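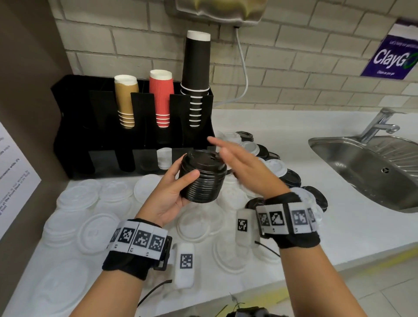 Abb. 5: Deckel vor dem Einsetzen stapeln

Brendstead Betriebsausstattung › Kaffeestation › Aufbau und Bestückung

5 Becher- und Deckelspender bestücken

5.1 Deckel vorbereiten

1. Lose Deckel auf einer sauberen, trockenen Fläche auslegen.
2. Schwarze und weiße Deckel trennen. Farben nicht in einem Stapel mischen.
3. Deckel gleichsinnig ineinandersetzen, Rand auf Rand.
4. Stapel mit der flachen Hand leicht andrücken. Verformte Deckel aussortieren.

ACHTUNG: Deckel nur am Rand anfassen. Trinköffnung nicht berühren.

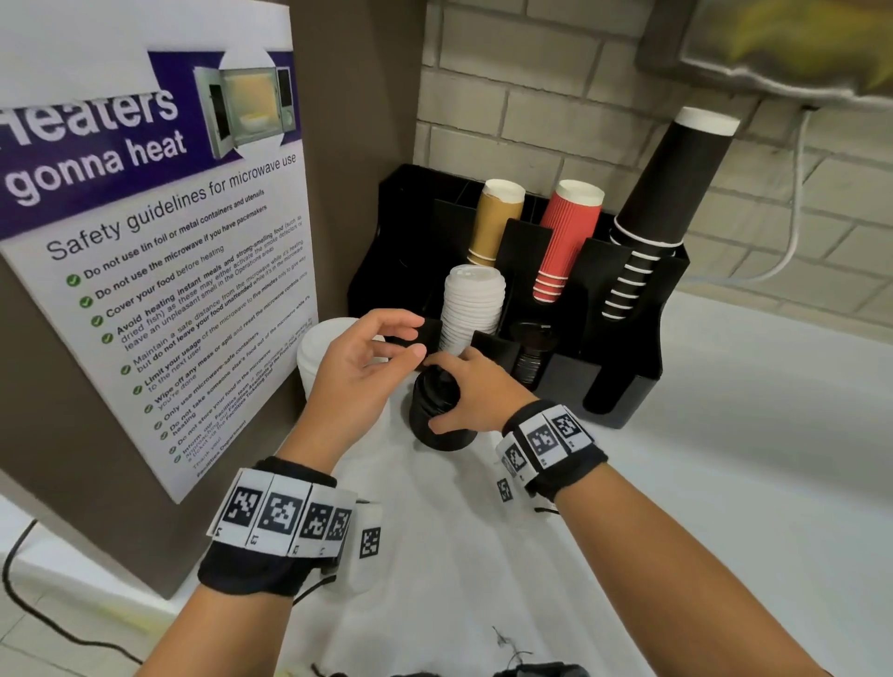

Die Becherfächer der hinteren Reihe werden vor den Deckelfächern befüllt. Becher stets mit der Öffnung nach unten einsetzen und sortenrein halten — hier Goldgelb links, Rot geriffelt in der Mitte, Schwarz rechts. Ragt ein Stapel wie der schwarze über die übrigen hinaus, ist vor dem Loslassen der feste Stand zu prüfen.

5.2 Deckel einsetzen

1. Deckelstapel mit beiden Händen aufnehmen.
2. Stapel waagerecht halten, dann von vorn in das Fach der unteren Reihe führen.
3. Fach nicht überfüllen. Der oberste Deckel muss sich einzeln entnehmen lassen.

Hinweis: Restmengen im Originalkarton (1.000 Stück, Bestell-Nr. 556) lagern. Karton nach jeder Entnahme schließen. 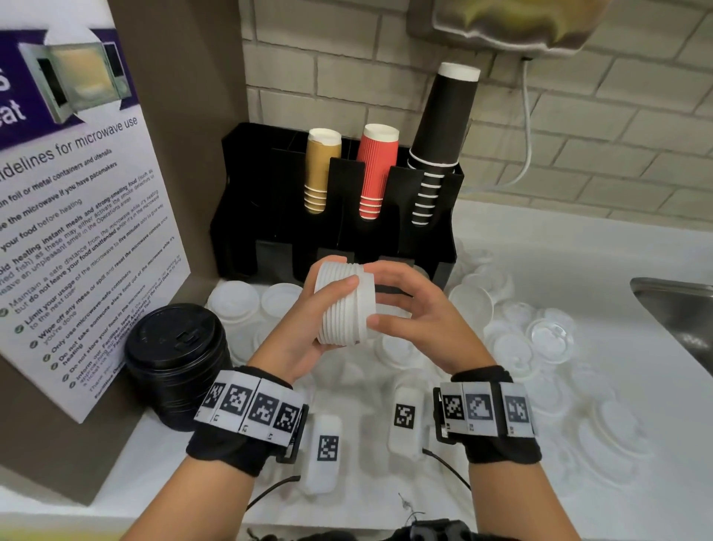
Jocelyn Vachon merkt dazu an, dass sich weiße Deckel bei ihr im Fach verkanten, sobald der Stapel zu stramm gepresst wird; sie lockert ihn vor dem Einsetzen durch leichtes Drehen. Das Vorgehen ist zulässig. Zur Reinigung der Fächer siehe Abschnitt 13.

© Brendstead — Kontakt — Nach oben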